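4.3 Syncing bookmarks and reading lists

Kilia Browser for Android can keep bookmarks, reading lists and open tabs the same on every device signed in to one Ferninow account. Sync is off after a new installation. Passwords are handled separately; see section 4.5.

Before you start

Kilia must be version 13 or later on each device. To check, open Menu > Settings > About. Devices on an earlier version can sign in but do not appear in the device list.

Turning sync on

1. Open Menu > Settings > Account.
2. Tap Sign in and enter your Ferninow account name and password.
3. Enter the code sent to your registered email address.
4. Tap Sync, then set the main switch to On.
5. Select the data types to sync. Bookmarks is selected by default. Reading list and Open tabs are not.
6. Tap Start. The first sync can take up to 20 minutes on a large bookmark collection. Leave the app open until the status line reads Up to date.

Note: If Battery Saver is on, background sync is paused. Changes are sent the next time the app is opened.

Caution: Signing out with Clear local data selected removes all bookmarks from the device, including any that have not been uploaded. Check the status line first.

Reading list items are saved with their text and pictures for offline use. Video and embedded maps are not saved. A saved page opens in the reader layout, with each picture at the full width of the column.
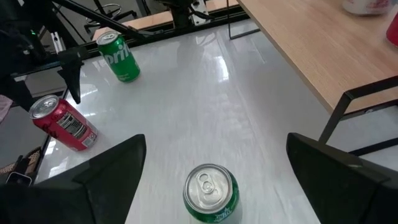
Merging duplicate bookmarks

When two devices hold the same address under different titles, Kilia keeps both entries. To merge them:

1. Open Menu > Bookmarks.
2. Tap the three dots and select Find duplicates.
3. Tap an entry to keep its title. The other entry moves to Removed items.
4. Tap Done.

Removed items are kept for 48 hours and are then deleted from all devices. To restore an entry, open Removed items, press and hold the entry, and select Put back.

Sync status messages

Up to date: no changes are waiting.
Waiting for network: the device is offline, or Sync on Wi-Fi only is selected.
Account paused: the password was changed on another device. Sign in again.
Error 2: the device clock is wrong. Set date and time to automatic and restart the app.

Note: Folders imported from Humphreys format files are synced as normal folders. Their color labels are dropped.

Last revised Jan 10, 2019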